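Section 7. Finger Fault and Loss of Grip

This section covers the hand-held gripper when the fingers stop short, close unevenly, or let go of an item during a session. It applies to Gitlow handles with firmware 2.4 or later. For faults in the sensor module, see Section 8.

Revised September 2022. Procedure by Urho Valtonen, checked by Jarmo Aaltonen.

7.1 Signs of a finger fault

The most common sign is code 136 on the session log. It means the position the handle reports and the position of the fingers no longer agree. The recording continues after the code appears, but the finger data from that point on is not usable.

Other signs:
The fingers stop before they meet when the trigger is fully pressed.
One finger moves ahead of the other.
A light item, such as a wrapped candy, slides out while the trigger is still held.
The linkage clicks once on each stroke.

CAUTION: Do not force the fingers closed by hand. The linkage can spring back and pinch.

7.2 Stopping safely

1. Release the trigger slowly. If the fingers are holding something, lower it to the table first.
2. Press Stop on the session screen. Wait for the message "Session saved."
3. Switch off the handle and leave it off for 20 seconds.
4. Write down the code and the session number. The log is cleared at the next full reset.

Note: If the fingers are stuck on an item, support the item with your free hand and go straight to step 3. Expect the session to be marked incomplete.

7.3 Checking the fingers and linkage

5. With the handle off, look at the finger pads. A pad that has lifted at one corner will let smooth wrappers slip.
6. Wipe the pads with a dry cloth. Do not use alcohol – it softens the adhesive under the pad.
7. Check for crumbs, thread or bits of wrapper in the linkage arms. Use the soft brush from the Dukatis kit.
8. Check that the caps on the linkage arms sit flat. A raised cap points to a loose screw underneath. Tighten by hand only, and stop when the cap is flush.
9. Move the fingers through one full stroke with the trigger. They should travel together and without a click.

Test on the kind of surface and items used in the session. Small packets on a tablecloth are a harder test than a block on a bare bench, and a weak grip will show up sooner. 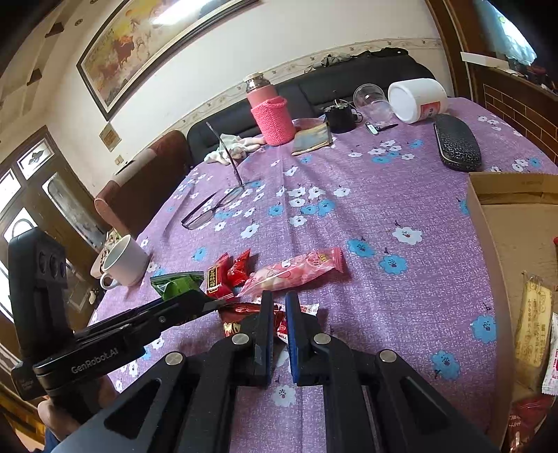

Can I keep recording if code 136 goes away by itself?

Finish the pick you are on, then stop and run the zero check in 7.4. The code clears when the two positions happen to agree again, and the offset behind it is usually still there.

7.4 Zero check

10. Switch on the handle with the trigger released. Keep the fingers clear of the table.
11. Open Service, then Fingers, then Zero.
12. Press the trigger fully and hold it until the count stops changing.
13. Read the closed count. The factory value is 2,535. If the reading is off by more than 20, choose Reset Zero and repeat step 12.
14. Record one short test session and open the log. There should be no finger codes.

CAUTION: Never run Reset Zero with an item between the fingers. The handle will store the width of the item as fully closed, and every later session will be wrong by that amount.

7.5 When to take the handle out of use

Take the handle out of use if code 136 returns after 2 resets, if a finger is bent, or if the linkage still clicks after cleaning. Tag it, pack it with its sensor module still mounted, and send it to the Leinonen service desk with the log number. Do not swap fingers between handles. Each pair is matched, and a mixed pair will fail the zero check.

Handles delivered before March have the older Tonetti trigger spring. It may feel slack after long use – this alone is not a fault, and no code is logged for it.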